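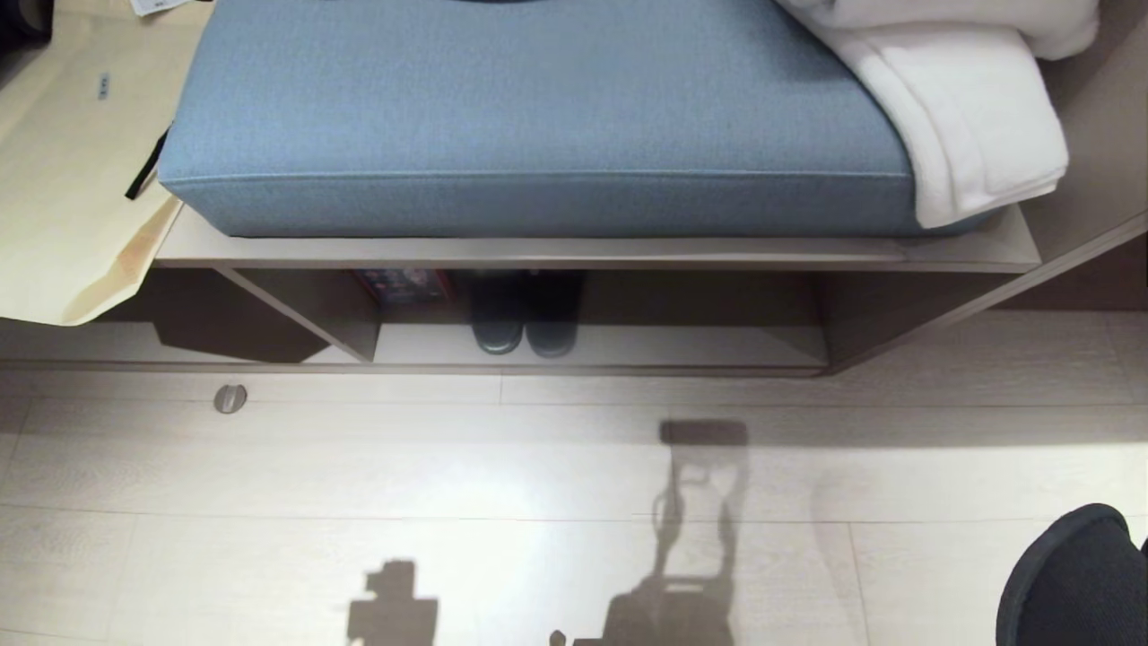
About us

Lonby Student House is a small residence for people who come to study English and who need a quiet room for some months. My name is Wycliffe Wanyama and I manage the house together with my wife. Before this I taught bookkeeping at Kinyua College, and I was also once a student far from home, so I know how long the first week can feel.

We opened in a former nurses' hostel on Flinetmont Street with eight rooms. Today we have 26 rooms on two floors, a shared kitchen, a laundry and a study room which stays open until 11 pm. Each room has its own heating control - please learn to use it before June, when the nights become cold. 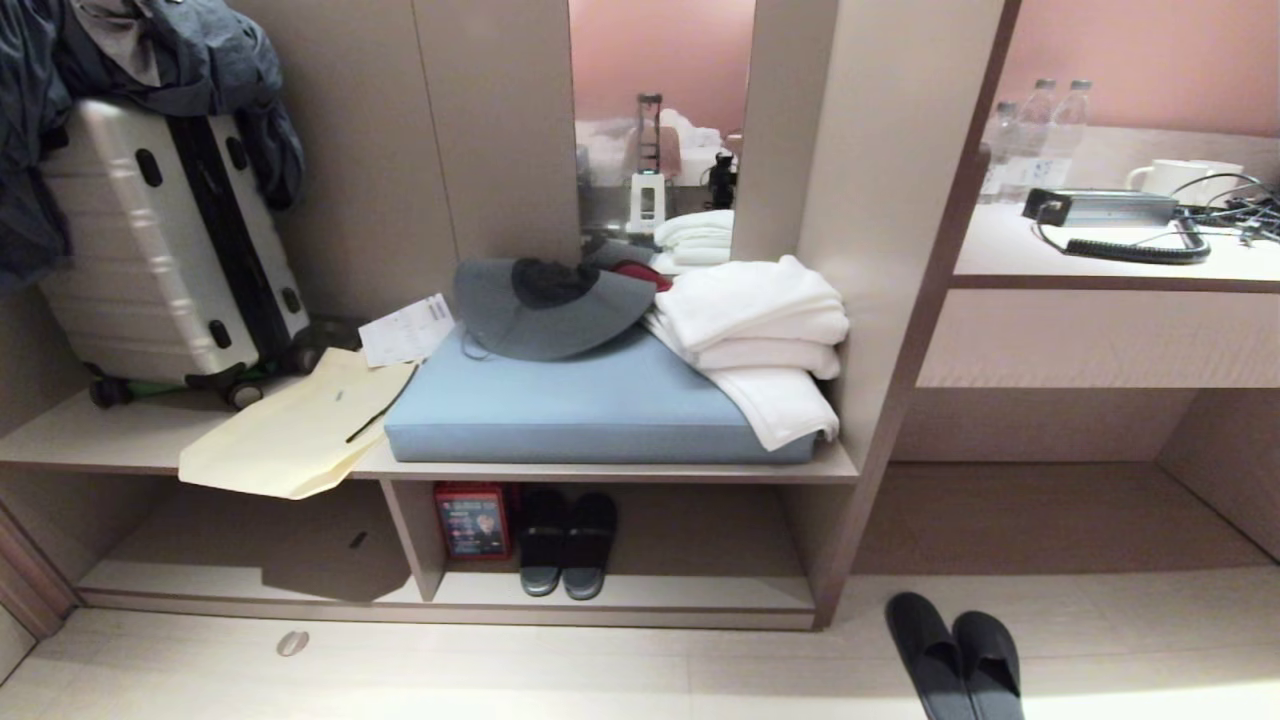
Most of our residents attend the language centre at Grenda, 875 metres from our front door. The 184 bus also stops at the corner, but in good weather the walk is nicer and you will pass the bakery and the public library. The library card is free for students and we can write the letter of address that they ask for.

The weekly price includes electricity, water, internet and bed linen. It does not include meals. In the kitchen every resident has a shelf and a place in the fridge, and we ask you to write your name on your food. On the last evening of every month we cook together and anyone may bring a guest.

Our rules are not many. Quiet hours begin at 10 pm, smoking is only in the back garden, and bicycles go in the shed, not in the hallway.

If you would like to apply, please write to the office and tell us your arrival date, your course and how many months you plan to stay. We answer in English, Swahili or simple French - normally by the next morning.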